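## 4.2 Cell layout and safe reach – sorting station

These rules apply to each Hendow sorting station with one arm, one bin and one set of target boxes.

1. Place the bin and the target boxes on the same cloth-covered table.
2. Set the boxes beside the bin with their openings facing up.

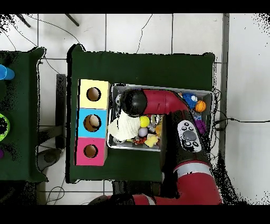
*Fig. 4-3. Arm over the tray, target boxes at left.*

3. Enter the reach limit, 1355 mm, in the Poneck controller.
4. Keep all persons outside this limit while the drives are on.

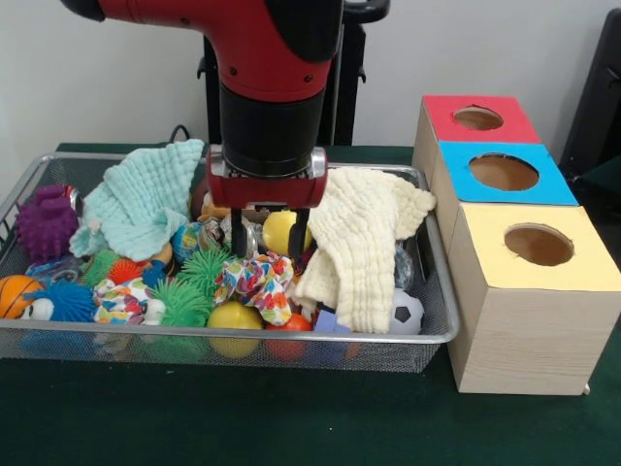
5. Set approach speed to level 2 before the first pick. Soft items can snag – stop the arm before freeing them by hand.

**CAUTION:** Do not reach into the bin during a pick cycle. 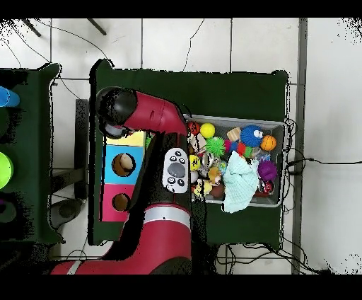 Cable routing is checked at the start of each shift. Keep cables off the tabletop and out of walkways. Where they cross the floor next to the table, as on the white tile, mark the route and inspect it for wear.

6. Record the check in the Besico log.

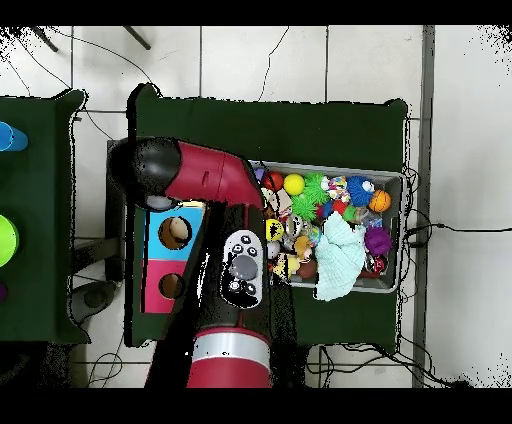 *Fig. 4-6. Wrist control panel and packed bin.*

**NOTE:** Repeat steps 3 to 5 after any change of bin or table position.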